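食卓まわりの片づけ手順:小物と布類が混在した卓上を整える

カテゴリー:暮らしの手引き > 整理・清掃

本手引きは、スティルウッド生活文化室が住まいの講習を受講された皆様に向けて作成したものです。食事や遊びのあと、器、調理道具、玩具、衣類などが一つの卓上に集まった状態を、30分以内に整えるための標準的な手順を示します。木製の食卓を対象とし、一人で作業することを前提としています。

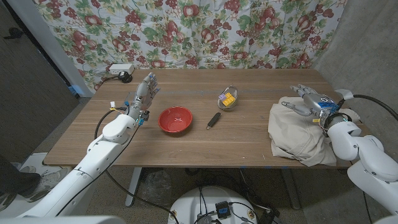
1.作業を始める前に

卓上の物に手を触れる前に、置かれている物の種類を確認します。深さのある器、網じゃくし状のこし器、小さな積み木やブロック、脱いだままの衣類などは、いずれも戻す場所が異なります。種類を把握しないまま一つずつ運ぶと、台所と居室を何度も往復することになります。

次の用具を手元にそろえてください。

・乾いた柔らかい布 2枚
・固く絞った布 1枚
・小物を一時的に入れる浅い箱または盆
・洗濯物を入れるかご

卓の脇に椅子または補助台がある場合は、盆とかごをその上に置きます。床に直接置くことは避けてください。

2.布類を先に下ろす

衣類や布巾など、かさのある物から取り除きます。丸まった布が天板の手前側に垂れている場合は、両手で下から支えるように持ち上げ、そのまま上方へ離します。端をつかんで引くと、布の折り目に入り込んでいた小物が床に落ちるおそれがあります。

持ち上げた布は、盆の上で一度広げ、内側に物が残っていないことを確かめます。その後、洗濯するものはかごへ、引き続き使用するものは畳んで所定の場所へ移します。ベージュや生成りなど淡い色の衣類は、器に残った汁や油が移ると目立ちますので、器を動かす前に必ず下ろしてください。

畳み方は次のとおりです。

(1)縫い目をそろえ、手のひらで中央から外側へしわを伸ばす。
(2)左右の端を中央に向けて折る。
(3)裾から襟の方向へ二つに折り、必要に応じてさらに一度折る。

3.こし器の中の小物を取り出す

玩具のブロックがこし器の中に入っていることがあります。幼いお子様のいるご家庭では、調理道具が遊びの道具を兼ねることも多く、取り出し忘れのまま洗い場へ運ばれる例が講習でもたびたび報告されています。

柄を片手で持ち、網の部分を盆の真上に移してから、もう一方の手でブロックを取り出します。こし器を勢いよく返すことはお控えください。積み重なったブロックは、組まれたまま取り出して差し支えありません。黄色や紫色など色分けして保管しているご家庭では、この段階で色ごとに分けておくと、収納時の手間が省けます。

取り出したあとは、網目に欠片や糸くずが挟まっていないかを明るい方向に向けて確認します。玩具を入れたこし器は、見た目に汚れがなくとも、次の手順で必ず洗浄してください。

4.器とこし器を洗い場へ運ぶ

器は両手で持ち、こし器とは別に運びます。金属の網を器の内側に重ねると、光沢のある表面に細かな傷がつくことがあります。特に赤や紺など濃い色の器は傷が白く見えやすいため、注意が必要です。

洗浄は次の順に行います。

(1)器を中性洗剤と柔らかいスポンジで洗い、よくすすぐ。
(2)こし器は網の外側、内側の順に洗い、縁と網の境目を小さなブラシでこする。
(3)柄の付け根に洗剤が残らないよう、流水で20秒すすぐ。
(4)器は伏せ、こし器は柄を上にして立てかけ、十分に水気を切る。

器を戸棚へ戻すのは、底の縁まで乾いたことを確認してからとします。

5.天板を拭く

卓上に何もない状態になりましたら、天板を拭きます。まず乾いた布でくずを手前に集め、盆に受けます。続いて固く絞った布で、木目に沿って奥から手前へ拭き進めてください。円を描くように拭くと、拭き筋が残りやすくなります。

最後にもう1枚の乾いた布で水分を取ります。天板の手前の縁は、布類が触れていることが多く、糸くずが残りやすい箇所です。縁の下側にも布を回し、左端から右端まで続けて拭きます。

汚れが落ちない場合も、研磨剤入りの洗剤は使用しないでください。仕上げの塗装によって適した手入れが異なりますので、家具に付属の説明書をご確認願います。

6.卓の背後にカーテンがある場合

果物や葉の柄など、明るい地色のカーテンを食卓のすぐ後ろに掛けているお宅では、卓を拭いたあとに裾と卓の間隔を確認します。布が天板の奥の縁に触れたままになりますと、その部分に汚れの筋がつきます。卓を手前へ3センチほど離すだけでも接触を防ぐことができます。移動の際は天板を押さず、脚に近い部分を持って静かに動かしてください。

7.戻す場所を定める

片づいた状態を保つには、戻す場所を家族全員が知っている必要があります。当室では、次のように置き場所を分けることをお勧めしています。

器:戸棚の目の高さ、または腰の高さの段
こし器:洗い場付近の掛け金具
ブロック類:ふた付きの箱に入れ、居室の低い棚
衣類:寝室または脱衣所

玩具の箱を食卓の近くに置く場合は、天板の上ではなく、卓の脇の棚をご利用ください。

付記

本手順は、ソランキ地区の講習で使用した配布資料を基に、講師のナヴィーン・ラソールが改訂したものです。2月の講習で多く寄せられたご質問を踏まえ、こし器の扱いとカーテンに関する項目を追加いたしました。印刷した資料をご希望の方は、ドレルデン窓口までお申し出ください。配布は100部をもって終了いたします。

2021年3月2日 改訂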